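Murnis abre en junio la convocatoria de ayudas para rehabilitar portales y escaleras

**El programa se amplía a 731 edificios y admite por primera vez comunidades sin administrador**

Murnis, la sociedad de gestión del parque residencial del barrio de Clestwood, abrirá en junio una nueva convocatoria de ayudas para la rehabilitación de portales, escaleras y patios interiores. Podrán presentarse las comunidades de propietarios de 731 edificios, frente a los 639 incluidos en la edición anterior. La ampliación incorpora las manzanas situadas al sur de la calle Courtois, que hasta ahora quedaban fuera por la antigüedad de sus licencias.

Las ayudas cubren la sustitución de instalaciones eléctricas comunes, la reparación de peldaños y barandillas, la impermeabilización de patios y la colocación de rampas. No se financian ascensores nuevos, que tienen su propia línea, ni obras en el interior de las viviendas. Tampoco los buzones, salvo que su traslado sea necesario para instalar una rampa.

"Muchas comunidades llevaban años aplazando obras pequeñas por no saber a quién dirigirse", explica Nathalie Dierckx, directora de rehabilitación de Murnis. "En la edición pasada recibimos expedientes muy completos para cubiertas y fachadas, y casi ninguno para escaleras. Hemos simplificado la documentación de este tipo de obra y esperamos que se note".

## Cambios respecto a la edición anterior

El cambio principal afecta a los edificios que no tienen administrador de fincas. Hasta ahora debían contratar uno antes de presentar la solicitud. A partir de esta convocatoria bastará con el acta de la junta en la que se nombre a un vecino como representante, firmada por la presidencia de la comunidad.

El presupuesto de obra podrá entregarse en una fase posterior. La solicitud inicial requiere únicamente:

- el formulario firmado;
- el acta de la junta que aprueba la petición;
- una memoria breve de los daños, con fotografías;
- el certificado de titularidad de la cuenta de la comunidad.

Una vez admitido el expediente, un técnico visitará el edificio y la comunidad dispondrá de 6 semanas para aportar 2 presupuestos de empresas distintas. El plazo se cuenta desde el día siguiente a la visita. Las comunidades que ya tengan un proyecto redactado pueden entregarlo desde el principio - en ese caso la visita se limita a comprobar las mediciones.

Los expedientes que quedaron en lista de espera en la edición anterior no tienen que volver a presentarse. Murnis escribirá a sus representantes para confirmar que mantienen la petición y actualizar los datos de contacto. Si las obras han empezado entretanto, la comunidad deberá comunicarlo en la respuesta.

## Sesión informativa

La sesión informativa se celebrará un miércoles a las 18:30 en la sala de reuniones del edificio Stovuta, con entrada por la calle Courtois. Se explicarán los requisitos, el calendario de pagos y la forma de rellenar la memoria de daños. La asistencia es gratuita, con inscripción previa por teléfono o en la oficina de Murnis en Clestwood. Las personas que necesiten interpretación en lengua de signos deben indicarlo al inscribirse.
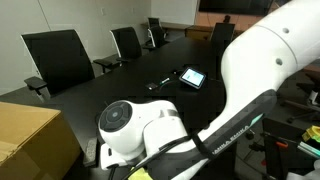

## Pago y seguimiento de las obras

La ayuda se abonará en dos partes. La primera se ingresa con la firma del contrato de obra y la segunda tras la visita final. Las facturas deben ir a nombre de la comunidad; no se aceptarán las emitidas a propietarios particulares, aunque hayan adelantado el dinero.

"El pago inicial era la petición más repetida entre los presidentes de escalera", señala Dierckx. "Una comunidad pequeña no puede adelantar el coste completo de una instalación eléctrica".

Durante las obras deberá mantenerse el acceso a todas las viviendas. Cuando haya que cortar la luz de la escalera, la empresa colocará alumbrado provisional y avisará a los vecinos con un cartel en el portal.

## Sobre Murnis

Murnis gestiona los programas de conservación y rehabilitación de edificios residenciales de Clestwood. Atiende consultas de comunidades y propietarios en su oficina del barrio, de lunes a viernes por la mañana.

**Contacto para medios:** Nathalie Dierckx, dirección de rehabilitación, Murnis.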